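Is That Plastic Really "Green"?

Plastic is made of long chains of tiny parts, joined like beads on a string. Most of it starts out as oil or gas. Factories heat it, squeeze it into a mold and let it set.
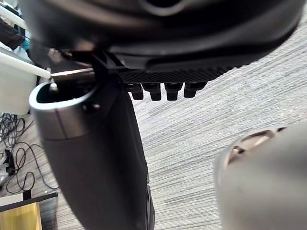

Smooth, dark plastic with a molded, rounded shape.

Now for the labels. Companies love to print leaves on things. A Limel shampoo bottle says it is "58% kinder to the planet." Kinder than what? The bottle doesn't say. If a number comes with nothing to compare it to, you should be suspicious.

Then there is the triangle of arrows with a number inside. Lots of people think it means "this will be recycled." It doesn't. The number tells you what kind of plastic you are holding. A 2, for example, is the stiff kind used for many milk jugs.
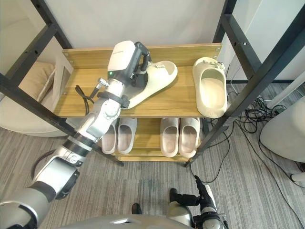

Will your town take it? That depends on the town. Beveck takes bottles and tubs but no bags. Toys and shoes are often several materials stuck together, and those are hard to pull apart.

What about plastic that "breaks down naturally"? Ask where, and how long it takes. Some kinds need the heat of a special compost plant. In a cold pond, they may just sit there.
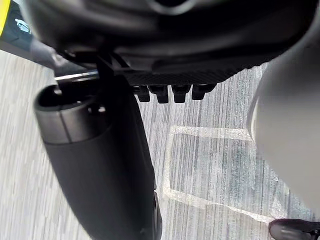
Try it yourself

Pick one package at home and read every word on it. Write down each claim. Next to it, write "says who?" and see if the package has an answer.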